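The Song Before the Interval

Posted 2023-03-30

I have been watching old movies with the projector bulb humming behind my head for most of my adult life, and I still get a little jolt when the interval card comes up. Fifteen minutes, go get your tea. Most people my age remember intervals as a nuisance, or as a thing their grandparents did. I want to argue for them, and more exactly for the song that used to come right before them, which I think is one of the loveliest inventions in popular film and which we have let go far too easily.

What started me on this was a screening last May at the Wiriya, the small theater on Farnell Street that shows older musicals once a month. The picture was a melodrama about two brothers and a river ferry, in a print so worn that the first reel looked like it had been shot through rain. There were 12 of us in the seats. And then, a little past the hour, the younger brother sits down on the ferry ramp and sings, and the entire plot stops and waits for him. He doesn't learn anything in that song. No one overhears it. He sings about the lamp in his mother's window, three verses, and the card comes up and the lights come on, and there you are in the lobby holding a paper cup with that tune going around in you!

I went back the next night and paid again.

Kittipong Sriwong, who programs the series, told me he picks films by their interval songs. He'll forgive a weak ending or a comic uncle who overstays (there is always a comic uncle) if the song at the halfway point is good. His reasoning is that the audience has to carry something out of the room and bring it back in, and a plot twist is a poor thing to carry. You talk a twist to death in the lobby. A song you just hum, and when you sit down again you are already inside the picture before the first shot of the second half.

I think he's right, and I think it explains something about how these films were built. Writers and composers knew the break was coming. They put their weight on it. Listen to how often the interval song is the slow one, with the strings thinned out and the voice pushed way forward, so close you can hear the breath before each line.

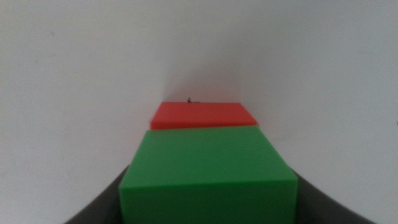
The usual complaint is that this sort of thing is padding. I've heard it from friends whose taste I trust, and I do see the case. A film of that kind can run close to three hours, with 6 or more songs, and if you come to it from tight modern thrillers it can feel like being stuck behind a parade. But padding is material you could pull out without anyone missing it. Try it with the ferry picture. Take out the lamp song and the second half falls over, since the older brother's whole return depends on a melody we have to know already. He whistles four bars of it on the dock and half the row in front of me was in tears.

Enikő Szalai made a different objection when I read her an early version of this. She teaches film sound and she thinks I am confusing the song with the pause. Put fifteen minutes of silence after almost any good scene, she says, and people will love the scene more. Maybe so! I've been turning that over for weeks. It would mean the tea and the crowded stairs were doing part of the composer's work, and I find I like that idea more than my own.

It does make the home versions harder to defend, though. The disc of the ferry film that I own cuts straight from the last note to the next morning, no card, no gap. The first time I watched it I felt robbed. Now I stop it there myself and go put the kettle on, and I make guests do it too, over some grumbling.

So my plea is a small one. If you run a theater and the print has an interval, keep it. Don't trim the card, and please don't play ads over it. Bring the lights up slowly and let the last chord finish ringing. If you put out discs, give us a black screen and a minute of the melody, the way the old road-show prints did. And if you are making a new musical, a big one with a river in it and a couple of brothers who can't forgive each other, think about where you'd send us out for tea, and what you'd like us to be humming on the stairs.

The Wiriya has another one coming up next month. I haven't asked what it is. Kittipong says the interval song has a harmonium in it and that I should sit on the left.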